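The Card Sorters of Foltley

The robotics club at Foltley meets in a long workshop on the ground floor, and on a Sunday in March the members are working on cards. The cards are plain colored rectangles, and the task sounds like something from a kindergarten: pick one up, work out what color it is, put it in the right place. The club has been at it since the fall term.

"People ask when we're moving on to something harder," says Kasun Debnath, a second-year student who leads the gripping team. "I tell them to come and pick up a card with two fingers and no thumbnail."

Flat things are trouble for a robot arm. A block or a cup has sides to hold. A card lying on a table has almost nothing, and a gripper that comes down a hair too low presses on the tabletop and stops. A hair too high and it closes on air. The club tried suction for a few weeks and gave it up because the cards bent in the middle and dropped off on the turn. After that they went back to fingers and began working on the approach, sliding the lower finger in under a lifted edge and bringing the upper one down on top.

They keep a record of every attempt. The total stands at 2,661, and 773 of those were failures of one kind or another. The early pages are the worst. One evening in the first month shows a full column of misses, with the word "glare" written beside most of them. Light from the ceiling was bouncing off the table and turning pale cards white as far as the software was concerned. Moving the table helped a little. Retraining on cards shown at different angles helped a lot more.

That is how the club came to spend so much time simply holding cards up for the robot. One member shows a card, tilts it, waits, and tilts it again, then writes down what the program made of it. It is slow work and the members take turns. Lab coats are worn on the gripping side of the room. The rule came over from the chemistry department along with some of the furniture, and the club has kept it.

The group has 12 regular members. Four had written code before they joined, and one had done some welding. The rest came with no background at all, and the club likes it that way. New members spend their first three sessions on the record sheets, then move on to cabling, and are allowed to run the arm once they can stop it without looking for the button. Debnath failed that test twice.

The goal for the year is the Herath Challenge, a student contest held at Mirkport each spring. Teams bring their own programs and face a table they have not seen before, with objects handed out on the morning. Last year's round was bottle caps and folded cloth. Foltley went out early when its arm picked up a cloth and would not let go of it. The fault was a single line left over from a test, and the club now reads its code aloud, in pairs, the night before any event.

This year the team is bringing a program it calls Gerar. It does two jobs. One part decides what the object is, and the other decides how to come at it. Earlier versions did both at once, and when something went wrong it was hard to say which half was to blame. Splitting them made the program slower but far easier to fix. Debnath says the team would like 1,000 more attempts on record before the contest, which at the current pace means giving up most of their evenings.

Not everyone in the club cares much about the contest. Several members are there for the building, and one group has spent the term on nothing but cable runs, after a loose loop snagged on a table corner and pulled a joint out of line. Their fix was a longer cable and a rule about where people may stand. It has held so far.

By late afternoon the talk has moved to pale colors again. Yellow is solved, more or less. Pale green still gets called white on bad days, and Debnath wants another full set of trials on it before anyone goes home. Somebody turns to a fresh sheet, and they start over from the first angle.

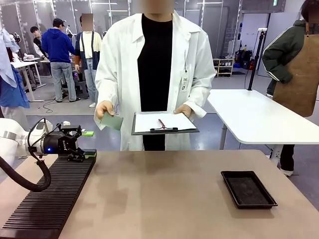
A pale green card is held up toward the gripper during a workshop session, with the clipboard kept close at hand.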